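Felt in the kitchen: how I use it, wash it and get the lint off

I have been a bit obsessed with felt this winter. It started with a chair. We have four kitchen chairs on a tile floor, and the noise of one being dragged back at six in the morning was enough to wake the whole upstairs, so I bought a sheet of stick-on felt, cut some circles, and never really stopped. There is now felt under the chairs, felt between the frying pans, felt in the silverware drawer and a big piece on the table. My sister says the house is slowly turning into a slipper.

A few of you asked after my last post how I keep it all clean, so I'm putting everything in one place.

What to buy

Craft store felt is usually polyester or acrylic, it's cheap, and it comes in every color. Wool felt costs a good deal more and feels completely different, denser and a bit springy. Then there are blends in between. For anything that goes under furniture I buy the thick stuff, at least an eighth of an inch, because the thin craft sheets wear through in weeks. For lining drawers the thin stuff is fine! Save your money there.

Check the label or ask before you buy a big piece, and write down what it is. I didn't do this with my first two and had to guess when it came to washing them. One guess was wrong and I now own a very small, very thick placemat.

My local fabric shop, Stojanovska, keeps a basket of offcuts by the register and that's where I get nearly all of my small pieces. If you have a shop like that near you, go and dig. Odd shapes don't matter when you're only cutting circles for chair legs.

Chair and table feet

Turn the chair upside down on a towel. Scrape off whatever old pad is on there (a plastic putty knife does it), then wipe the foot with rubbing alcohol and let it dry all the way. I skipped the alcohol the first time and the pads slid off sideways inside a week, leaving little gummy tracks on the tile.

Cut the pad slightly smaller than the foot. If it sticks out, it catches and peels. Press hard, hold it while you sing one verse of something, and leave the chair upside down overnight if you can stand to. My neighbor Rommel Manalastas uses the kind that nail in, and his have lasted years, but his chairs are solid wood and mine have metal legs, so that was no use to me.

Every month or so I tip the chairs over and pick out the hair and crumbs. Tweezers. It's disgusting and weirdly satisfying.

Between pans and bowls

If you stack nonstick pans, put something between them. You can buy pan protectors shaped like flowers or stars, but a circle of felt with four or five slits cut in from the edge does the same job, because the slits let it fold up the sides. Trace around the bottom of the pan, add a couple of inches all the way around, cut, snip. Done in two minutes.

I do the same with my ceramic mixing bowls, though I leave the slits out and just use a small round in the bottom of each. The plastic ones can look after themselves. Just be sure everything is bone dry before you stack it. Felt holds on to damp, and a damp felt circle shut up in a cupboard smells like a wet dog by the weekend.

A mat for the table

The table mat is the piece I get the most out of. It takes the clatter out of setting things down, and it saves the tabletop from scratches when I have all my bowls out at once on a baking day. Gray is a good practical color for it, although I'll warn you now that gray shows every speck of white lint.

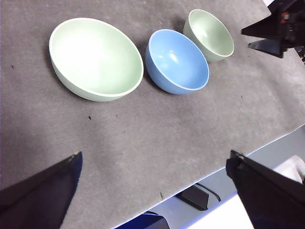
Green, blue and green again on the gray felt, which could use a pass with the lint roller.

A few things I've learned about mats. Get one bigger than you think you need, or it scoots around. If it still scoots, put a piece of that rubbery open-weave shelf liner underneath. Don't put a pan straight off the stove on it. Polyester felt will melt or go shiny, and even wool, which handles heat better, can scorch, so I keep a proper trivet for anything hot. And don't use it as a drying mat for dishes. It soaks up the water all right, but then the water sits there against your table.

If the mat arrives folded and won't lie flat, hang it over a shower rod in a steamy bathroom, then lay it out with some heavy cookbooks on the corners overnight. You can iron wool felt on the wool setting with a damp cloth over it. I wouldn't iron the polyester at all, but if you must, use the lowest heat you've got and test a corner first.

Lint, crumbs and hair

Daily: pick it up by the corners and shake it outside. That gets the crumbs.

Weekly: a sticky lint roller, pressed down and lifted instead of rolled back and forth. Lots of rolling pulls the fibers up and makes it fuzz. For pet hair I use a damp rubber dish glove, and drag my hand across in one direction only. The hair comes up in a little sausage.

When it gets pilled: a fabric shaver, the battery kind you'd use on a sweater. Go lightly and keep the felt flat on something hard. If you don't have one, a disposable razor works, but please go slowly, as I have a mat with a hole in it thanks to being in a hurry.

The vacuum with the upholstery attachment is fine too. Hold down one end of the mat or you'll be playing tug-of-war with it.

Stains

Blot, don't rub. I know everybody says that about everything, but with felt the rubbing really does rough it up and you end up with a clean patch that looks worse than the stain did.

Grease: cover it with cornstarch, leave it for a few hours, brush it off, do it again. Then a drop of dish soap in cool water on a white cloth, dabbed on, and dabbed off again with plain water.

Coffee and tea: equal parts white vinegar and water. Dab, blot, repeat. Test the back first if the color is dark.

Candle wax: put the mat in the freezer for an hour and crack the wax off with a spoon. Whatever is left, lay a paper towel over it and use a barely warm iron.

Tomato sauce: I have not beaten tomato sauce. Sem Vandenberghe wrote in to suggest cold water and then laying it in full sun for an afternoon, and I'll try that as soon as we get some sun.

Washing the whole thing

Wool felt goes in a sink of cool water with a little wool wash. Push it up and down, no twisting or scrubbing. Rinse in water of the same temperature, roll it in a towel, lean on the towel, and dry it flat. Hot water and agitation are how felt gets made in the first place, so if you give it more of both it will go right on shrinking. See placemat, above.

Polyester felt can usually go in the machine on cold and gentle, in a mesh bag. I air dry mine. The dryer makes it curl.

Anything with glue on the back just gets thrown out and replaced.

Using up scraps

I keep a shoebox of them. Little squares go under flowerpot saucers and the feet of the toaster, and long strips go on the bottom edge of the cutting board rack where it used to scratch the counter. I stuck two dots inside each cabinet door so they close quietly, and a strip around the broom handle where it leans on the wall. Picture frames get a dot on each lower corner. The very tiny bits go to my niece, who makes hats for her toy mice.

In January I want to try lining the junk drawer, which means emptying the junk drawer, so don't hold your breath. If you've got a trick for tomato sauce, leave it in the comments, please!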